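Wanted: people who like stacking, sorting and putting things away (Stendport, afternoons)

Hello! I run Prukska, a very small outfit in Stendport that writes tidying and stacking activities for community groups, after-school clubs and a couple of day centres. We make the activity sheets, we put the boxes together, and before any of it goes out of the door I like to have real people sit down at a table and have a go. So I'm looking for new participants for the next round of sessions, which start in May, and I'd love it if you thought about joining in.

You don't need to be good at anything in particular. I've had people who build beautiful things straight away and people who spend the whole session putting two cubes one on top of the other, taking them down again and chatting about their sister's wedding. Both sorts are a great help to me. What I'm after is how an activity feels when you've only got the sheet to go on - where you stop and read it again, where you get bored, which bit you'd happily do twice.

So, what would you be doing? Mostly you'd be working with wooden cubes at a white table. Some sheets ask you to stack, some ask you to sort, and some are about clearing a tabletop in a sensible order so the next person can get on. There's one sheet, called Gareo, where you build a little stack from written instructions with no drawings at all, and it has caused more arguments than anything else I've ever written. I've redone it more times than I care to admit and I still think the middle section is muddled. Joo is the gentler one. It's a matching and putting-away activity, it takes hardly any time, and people tend to ask if they can take it home (you can, I'll give you a copy of the sheet).

I've gone for plain surfaces this time. In the last lot of sessions we used patterned cloths, which I thought were lovely and cheerful, and several people told me very kindly that they couldn't see what they were doing. Fair enough! The cloths are now in a cupboard and it's white tabletops from here on.

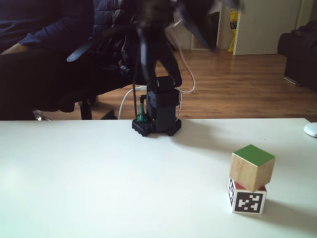

The other thing I've changed is how much goes out at the start. I used to give everybody a whole box at once, up to 23 pieces for the longer sheets, and people would spend ages lining them all up before they'd read a word. Now you begin with just a few and fetch more when the sheet tells you to. It's a much calmer way to work, and if you do drop something there's less to crawl about after.

Each session is two hours with a break in the middle. We start at 11 in the morning on a Sunday, or there's an afternoon one the same day starting at two, whichever suits you. I'd like people to come to three sessions if they can manage it, and they don't have to be three in a row. If you can only do one, please still get in touch, as I always need a few people who haven't seen any of the sheets before.

You'll be paid 18 pounds for each session you come to, in cash or by bank transfer, and I'll cover your bus fare within Stendport as well. If you're coming from further out, tell me where from and we'll sort something out before you travel. I'd hate anybody to be out of pocket. There's tea, coffee, squash and a decent biscuit tin, and if you've got allergies let me know beforehand and I'll shop accordingly.

Who can take part? Anyone aged 16 or over, though if you're under 18 I'll need a note from a parent or guardian. There's no upper limit at all - my oldest regular is well into her eighties and has very firm opinions about fonts. You'll need to be comfortable reading a page of everyday English, or happy to have somebody read it out to you, and I can print any of the sheets in large type. If gripping small things is difficult for you, I'd be especially pleased to hear from you. Quite a few of the people who end up using our boxes have stiff or shaky hands and I'd much sooner find out what's fiddly now than after I've printed 400 copies (yes, I have done that, and yes, I still have most of them).

The room is on the ground floor with a step-free entrance from the side street. It's a bright room and the chairs have backs but no arms, so do say if you need one with arms and I'll bring one through. You can stand if you'd prefer. Some people think better standing up, me included.

A few practical bits. Please wear something with sleeves you can push up, as long cuffs have been the end of many a good stack. Phones are fine as long as they're on silent. You can bring a friend, and if they'd like to take part too they should put their own name down so I've got enough sheets printed. Children under 16 can't come to these sessions, I'm afraid, but I'm hoping to run a family one later in the year and I'll happily add you to the list for that.

While you work I'll be sitting nearby with a notebook. I write down things like "went back to step four" or "laughed at the word plinth". I don't write down your name next to any of it, and you're welcome to read my notes at the end, if you can make out my handwriting. You can stop whenever you like and you'll still be paid for the session.

I'm also after one person to help me on the day, which is a proper paid job, if a small one. You'd set the tables out, swap the boxes over during the break, check the pieces back in against the list and wipe everything down at the end. You'd need to be on your feet for a good part of the day and not mind doing the same job several times over. If you're the sort who can't walk past a messy shelf without straightening it, we'll get on very well. The helper is paid by the hour and I'll talk you through the rate when you ring. No experience needed, but do tell me if you've worked in a shop, a library, a kitchen or anywhere else where things had to go back in the right place.

To put your name down, ring Prukska or drop a note through our door in Stendport. Tell me which session time you'd like, whether you're interested in taking part or in the helper job, and anything I should know about seating, print size or biscuits. I answer everybody, though it may take me a few days if the printer's playing up. I'll post you a short letter with directions and a form to sign, and you can bring the form with you on the day.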